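Teaching a two-armed robot to fold sports kit: tips for the person on the controls

Start with the shirt in a mess. If every recording begins with a neat, flat shirt, the arms will only learn to deal with neat, flat shirts. Drop it from elbow height and leave it as it falls.

Work on a plain surface with a bit of grip. Grey woven upholstery is good for red kit. Shiny tabletops let the cloth slide when you pull.

Find two ends before you close either gripper. A sleeve corner is the easiest first hold. Take the second hold well along the body and lift until you can see which way the cloth is twisted.

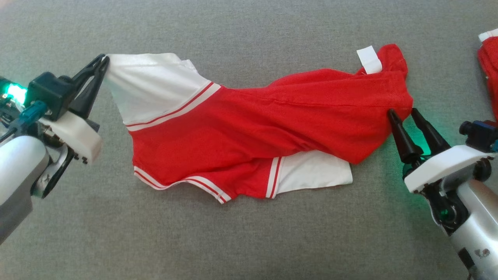
One sleeve corner in the left gripper, the bunched end in the right.

Pull slowly. On our Redero controllers we keep the speed dial at 5 for the stretch and turn it up only for moving between holds. Thin football shirts need less pull than cotton.

Pinch the edge, not a handful. Hems and cuffs show up well on the wrist cameras if they have a stripe or a band of trim.

Open the fingers fully before backing away. A half-open gripper drags the top layer with it and you have to fold again. Come down over a finished bundle with one finger on each side, and stop before the tips press into the seat.
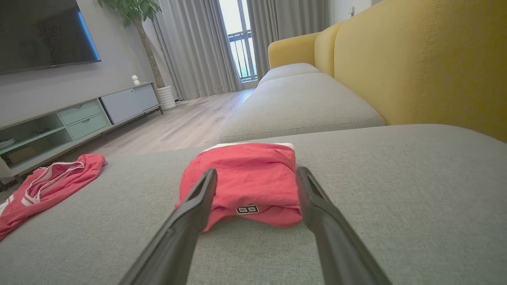 Keep finished pieces well clear of the next one. A loose hem lying against a folded bundle gets picked up along with it.

If you fumble a hold, carry on and put it right. Recordings with a recovery in them are worth keeping. Delete the ones where you stopped to think for a long time.

Take a break after 68 folds or when your wrists ache. Wipe the finger pads with a dry Momberg cloth before starting again.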